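Truvo Bench Arms: progress report to the Kandpal small-build fund
Cirnomcombe shared workshop
28 July 2024

Status: on schedule for hardware, behind on data review. Spending is within the award.

1. Summary

The Truvo build is a pair of low-cost arms that pick up, open and fold small cloths on a tabletop. Since the May report, both arms have been rewired and the wrist cameras remounted. Recording has started. Work on the training side was held back until the camera mounts were fixed in their final position, as agreed.

2. Hardware

The first bracket design, printed in one piece, flexed when the wrist turned quickly, and the picture drifted by several pixels over a session. The current one is a white printed bracket with a rectangular open frame, bolted to the wrist assembly. The camera points back along the fingers. Drift has not been measured since the change, but calibration now survives a full session without a reset.
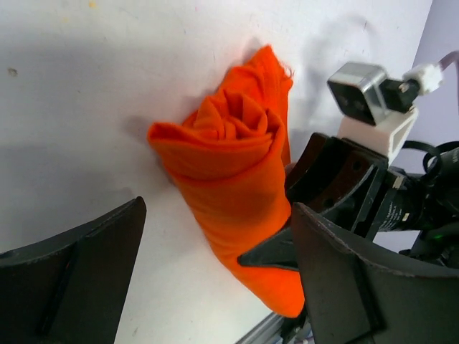
Cable routing took longer than planned. The data cable used to pull on its connector at the far end of the wrist's travel, and two recordings were lost that way. Slack is now left in a loop at the wrist joint, and the travel limit in software has been brought in slightly. Neither change has cost any useful reach.

The fingers are black, with pointed tips for getting under an edge. The tips wear. Wear has not affected grip so far, but a spare set will be printed before the next block of recording so that a swap does not stop work.

3. Recording

We have recorded 1,984 attempts to date. Of these, 1,435 have been reviewed and labeled by hand. The rest are waiting. Review is slow because each attempt is watched from both wrists, and the two views often disagree about whether a fold has been caught — one camera sees the edge and the other sees only cloth.

All attempts in this period used orange cloth on a white surface. The strong contrast makes it easy to separate cloth from table in software. It does little for the harder problem, which is finding one layer of orange against another. Each attempt starts from one of three conditions: flat, crumpled or rolled. Rolled starts are the hardest by a clear margin and make up most of the discarded attempts.

Glare is a problem at low wrist angles. The white surface washes out and the exposure control reacts too late. We tried fixed exposure on one arm and will do the same on the other. A matte covering for the table is also under consideration. 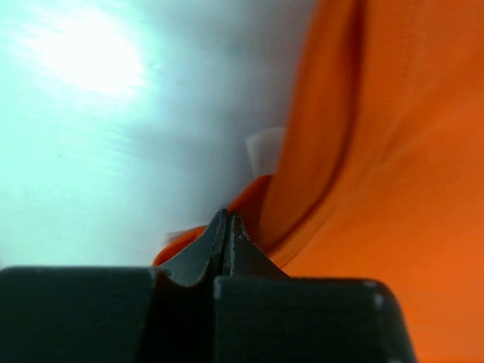 Figure 2. Fingertips at a fold in the cloth, wrist camera view.

Pinching a single layer remains the weak point. When the tips close too early they push the fold away, and when they close late they take two layers. The closing point is currently set by hand for each start condition. A learned closing point is the main item for the next period.

4. Spending

Award for this stage: $1,488. Remaining: $87, held back for printing filament and one replacement cable. No further purchases are planned under this stage. Receipts have been sent separately.

5. Next period

Finish labeling the backlog. Print the spare fingertips. Move the second arm to fixed exposure and repeat calibration on both. Train the first version of the closing model on flat and crumpled starts only — rolled starts will be added once the labels are complete.

The Pesaro controller firmware will stay at its present version until recording ends. An update is available, but it changes the timing of joint readings and would make old and new attempts hard to combine.

6. Request

We ask that the end date for data review be moved back by one month. No additional money is requested. The hardware end date is unchanged.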